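Bimano, informe de avance de abril
Para: Rodrigo Moreira, Fedeck
29 de abril de 2019

Hola, Rodrigo:

Te mando el informe de este mes un poco más largo que el anterior, porque en marzo me quedé corta y luego tuvimos que resolver por teléfono la mitad de las dudas. Como siempre, si hay algo que tengas que copiar en la ficha de Fedeck, lo he puesto en los primeros párrafos de cada apartado y el resto lo puedes leer con un café.

Lo más importante: el cajón de sastre está terminado. Ya sabes de qué hablo, todo aquello que llegó mezclado del local de Fothergill cuando cerraron la ludoteca vieja y que llevaba desde el otoño en sacos. Hemos clasificado 2.764 piezas, contando como pieza cada cosa que se puede prestar o guardar por separado (un puzle completo es una pieza, un bloque suelto también es una pieza, y sí, lo discutimos durante una mañana entera). Queda la ropa de disfraces, que va aparte y de la que te hablo más abajo.

Cómo hemos clasificado

Al final fueron 5 grupos, en vez de los doce que yo proponía en la memoria. Ryan Bloxham me convenció después de la primera semana, cuando vio que tardábamos más en decidir dónde iba una cosa que en limpiarla. Los grupos son: construcción, aire libre, juego simbólico, mesa y lo que llamamos "varios con uso", que es el grupo en el que ha acabado todo lo que no es un juguete pero que los niños piden igual. Cintas métricas, embudos, aros, tapas grandes, un par de linternas. En la ludoteca vieja estas cosas vivían en un cajón debajo del mostrador y eran lo más solicitado de la tarde, según Clive Horrocks, que estuvo allí muchos años y todavía se acuerda de qué familia se llevaba qué.

El orden de trabajo ha sido este: vaciar un saco, separar lo roto, pasar lo demás por los cubos grises y de ahí a limpieza o directamente a estantería. Lo de los cubos lo copiamos del almacén de al lado y nos ha cambiado la vida. Antes lo echábamos todo encima de la mesa y se nos caía la mitad al suelo – y yo, que soy la que se agacha peor, acababa siempre buscando fichas debajo del radiador. En el cubo se ve lo que hay, no rueda nada y si te llaman por teléfono lo dejas y cuando vuelves sigue igual.

Una cosa que no habíamos previsto es que los cubos se quedan a medias. Vas sacando lo fácil y al final queda un fondo de objetos que no pegan unos con otros y que nadie quiere decidir. Declan Sowerby les llama "los del final" y les hemos puesto una regla: cada cubo se termina el mismo día, aunque haya que mandar algo a "varios con uso" con el nombre escrito a lápiz. Uno de esos fondos lo tienes en la foto, con la pala azul de la etiqueta ovalada, un bloque amarillo claro de los de tacos, un aro negro y la cinta métrica. La pala se fue a aire libre, el bloque a construcción y el aro tuvo tres destinos distintos en una misma tarde hasta que ganó "varios con uso".

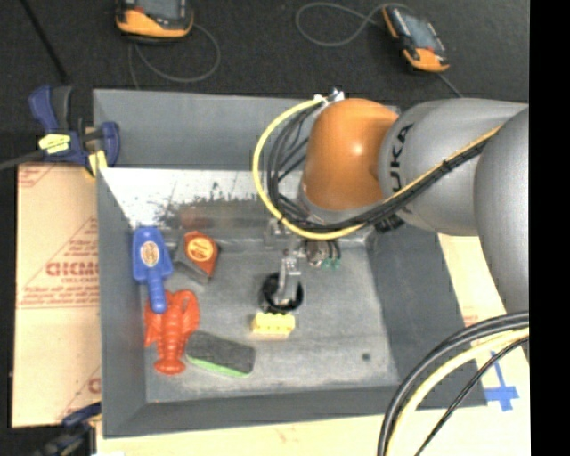
Lo que ha salido bien

Los bloques. Yo tenía mucho miedo a los bloques porque había de varias marcas y de varios tamaños, y no encajan entre sí aunque a primera vista lo parezca. Ryan Ackroyd se hizo una plantilla de cartón con tres huecos y con eso los fue separando a una velocidad que daba gusto verla. Los que encajan entre ellos van juntos en cajas bajas, con una foto pegada en la tapa. Los que no encajan con nada han ido a una caja que se llama "para la arena", y ya está prestada para una fiesta de primavera.

El aire libre también ha quedado muy bien. Palas, raquetas, cubos, cuerdas, todo junto en la estantería de la entrada, a una altura a la que llega un niño de seis años. Las etiquetas antiguas las hemos dejado puestas siempre que se pudiera leer o reconocer algo en ellas, y la etiqueta nuestra va detrás. En la memoria ponía que las quitaríamos todas para que quedara uniforme, pero a la gente del barrio le hace ilusión reconocer las cosas, y despegarlas nos dejaba un cerco pegajoso que luego había que limpiar con alcohol. Así que cambio de plan, y espero que no te importe que lo hayamos decidido sin preguntar.

Y las cajas prestables. El objetivo del semestre eran 90 cajas montadas y listas para salir, y las tenemos. Cada una lleva su hoja de contenido, una bolsa para lo pequeño y un número grande en el lateral corto (en el largo no se ve cuando están en la estantería, cosa que descubrimos después de numerar las primeras y que nos costó otro rollo de vinilo). El registro está pasado al programa de Brultusent y cuadra con lo que hay en las baldas. Lo comprobé yo misma, balda por balda, con la radio puesta.

Lo que ha salido regular

Los juegos de mesa van con retraso. Hay muchos incompletos y completar uno lleva bastante más tiempo de lo que calculamos en enero, porque primero hay que averiguar qué le falta. Hemos decidido que si a un juego le faltan dados, peones o un reloj de arena se repone con material genérico y se presta. Si le faltan cartas o tablero, pasa a recambios. Con eso espero que lleguemos al verano con el grupo cerrado, aunque prefiero no ponerte una fecha.

La limpieza en húmedo tampoco fue como pensábamos. Compramos dos barreños y un escurridor grande, y el escurridor no cabe en el fregadero del cuarto de atrás. Lo tenemos apoyado sobre una silla, con una toalla debajo, y funciona, pero no es muy serio. He pedido presupuesto para una balda con rejilla y te lo paso cuando llegue. De momento no lo cargues a ninguna partida.

Las medidas de las estanterías me dieron otro disgusto. En el plano ponía una profundidad y en la pared hay otra, así que las cajas de construcción sobresalen un poco por delante. No molestan para pasar, pero Clive se ha dado ya dos golpes en la cadera y ha amenazado con ponerles gomaespuma. Desde entonces la cinta métrica no sale del taller sin que alguien la apunte, y mira que es un objeto prestable como los demás.

Disfraces

Están en perchas, ordenados por talla, y eso es todo lo que te puedo contar con alegría. Hay que coser muchas cremalleras. Una vecina nos ha ofrecido su máquina y otra su paciencia, así que en mayo organizamos dos tardes de costura abiertas a quien quiera venir. Si sale bien lo repetimos con los peluches, que tienen el mismo problema con las costuras y además llevan dentro rellenos que prefiero no investigar.

Gasto

El detalle va en la hoja adjunta con las facturas. En resumen: el material de etiquetado se nos ha ido un poco por encima de lo previsto (el vinilo que te decía), el de limpieza un poco por debajo, y en transporte no hemos gastado nada este mes porque los últimos sacos de Fothergill los trajo Declan en dos viajes con su furgoneta. Me ha dicho que no quiere cobrar la gasolina. Yo preferiría que la cobrara, dime tú si hay manera de pagársela sin que tenga que rellenar el formulario largo.

Queda pendiente la factura de Brultusent por el alta del registro, que llegó con el nombre del proyecto mal escrito. Ya les he pedido que la corrijan y en cuanto la tenga te la reenvío.

Lo que viene

En las próximas semanas queremos abrir el préstamo una tarde más, probar la hoja de devolución nueva (la de ahora tiene una casilla de "observaciones" en la que solo cabe la palabra "bien") y dejar cerrado el cuarto de recambios. Ryan Bloxham quiere hacer allí un mueble de cajones pequeños, con una pieza de muestra atornillada delante de cada uno para que no haga falta leer. A mí me parece una idea estupenda, sobre todo para los niños que vienen a devolver solos y quieren encontrar ellos mismos el peón que falta.

También me gustaría enseñarte el grupo de "varios con uso" antes de que decidáis las partidas del segundo semestre. Sé que en la solicitud no aparecía y que en Fedeck os puede sonar raro financiar embudos y aros, pero es la estantería que más se mueve desde que la pusimos, y casi todo lo que hay en ella era material que íbamos a tirar. Si puedes pasarte una tarde, mejor que una mañana, la verás funcionando.

Dos preguntas para terminar. La primera, si las cajas que se prestan a colegios cuentan igual que las que se prestan a familias en vuestro indicador, porque yo las estoy apuntando en columnas distintas y sumarlas es fácil pero separarlas después no. La segunda, si necesitas las hojas de contenido de todas las cajas o te vale con unas cuantas de muestra. Están todas escaneadas, pero el archivo pesa muchísimo y el correo me lo ha devuelto ya una vez.

Ah, y Ryan Ackroyd pregunta si le puedes devolver la plantilla de cartón que te llevaste en la última visita. Ha hecho otra, pero dice que la primera era mejor.

Un abrazo y gracias por la paciencia con lo de marzo.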